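Open day at the Homen workshop: common questions
Last updated 19/04/2019

Do I need to book?
Yes, for the Tarklow table. The rest of the building is walk-in until we reach 400 visitors.

What will I see the robots do?
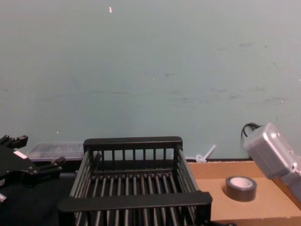

Tarklow is our two-arm sorting demo. It runs in 12-minute slots, and the job is to move small household items from one place to another. The rolls of tape, like the black one on the cardboard, are what most visitors ask to see picked up. You can ask for a different item if the operator has time.

Can I touch the arms?
No. Please stay behind the line – the operator will tell you when the power is off.

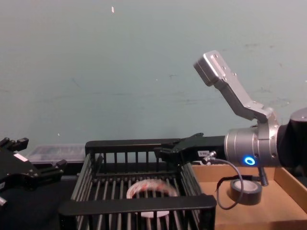

Is it suitable for children?
Yes, from age eight, with an adult. The talk by Bemitero is aimed at teens and up.

Where do I park?
Use the Iturra lot. It has 268 spaces and closes at 6 p.m.

Can I take pictures?
Yes, without flash.

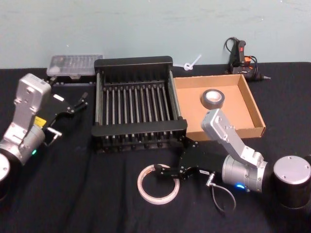
Tripods have to stay at the front desk. If you missed a slot, ask there about the next open day in January.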